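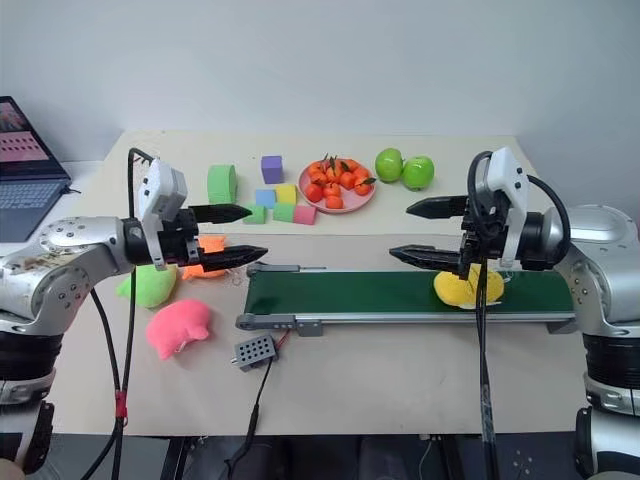

The two-arm cell at Porkdale, with the conveyor and a mixed set of test objects.

Print this page | E-mail this page
Search this site Enter keywords Go

June
Submitted by Bethel Derese

Progress report: working rules for shared tabletop robot cells

This report covers the second period of the grant. The work plan called for a draft set of operating rules for two-arm cells, a trial of those rules at Porkdale, and a first outside reading at Relldale. The draft and the trial are done. The outside reading has started but will run into the next period.

The draft now has 20 rules, down from a longer list in the first report. Rigoberto Agudelo and Rhona Leckie merged several that said the same thing in different words. Two were dropped after operators at Porkdale told us they could not be checked without stopping the cell. Most of the remaining text is about setup, and the part on moving the arms is shorter than we first planned.

We logged 195 sessions under the draft. Sombat Thaweesak kept the log and reviewed every entry marked as a departure from the rules. Most departures were small: a start sheet left unsigned, or an object put back in the wrong zone. There were no injuries. One session was stopped when the two arms were both sent to the conveyor, and the rule on shared space was rewritten that same day.

Setup and shared space

The conveyor is the part of the table that both arms can reach, so it gets its own rule. Only one arm may be over the belt at a time, and the operator says out loud which arm has it. Test speed over the belt is capped at 300 mm per second until the layout has been signed off. Loose objects must be kept 50 mm clear of the belt on both sides, except at the drop end.

Cables took more time than we had budgeted. The gripper cables on this cell hang in loops, and a loop that is clear in the home position can be in the way at full reach. The draft now asks the operator to move each arm by hand through its full range before power-up and watch the cable the whole way. Zamfira Radu wrote this step and trained the Porkdale operators on it. Relldale has asked for a drawing to go with it, which we will supply.

Soft toys, foam blocks and fruit are all in the test set. They share a table but not a rule. Fruit stays on its plate between runs and is checked for splits and juice before the belt is started. Soft toys are checked for loose tags and threads.

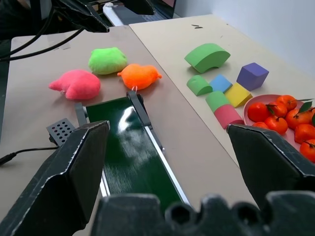 Gripping soft objects

The first draft treated soft toys like any other object and set one closing force for all of them. That did not hold up. Foam comes back to shape and shows little, while plush can be squeezed to a narrow strip before the operator notices. The rule now has the operator close in steps and stop as soon as the object lifts. Thin attached parts, such as a felt wing, have to be outside the fingers before closing.

Finger wear is also in this section. Scratches on the outer faces are allowed. A burr or sharp edge on a gripping face means the finger is changed before the next session, and the change is written in the log – the earlier wording left this to the operator's judgment and people read it differently.
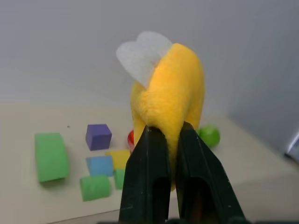
Can an operator reach in to straighten a toy while the gripper is holding it?
Only after the arm has been stopped with the stop button and the operator has confirmed that both arms are still. A software pause is not enough under the draft rules.

Next period

Relldale will return written comments on all sections. Arriaga has agreed to run the rules on a single-arm cell, which will tell us how much of the shared space section can be made optional. The visit to Fatville has been moved back at their request, with no change to the budget. We expect to send the revised draft with the next report.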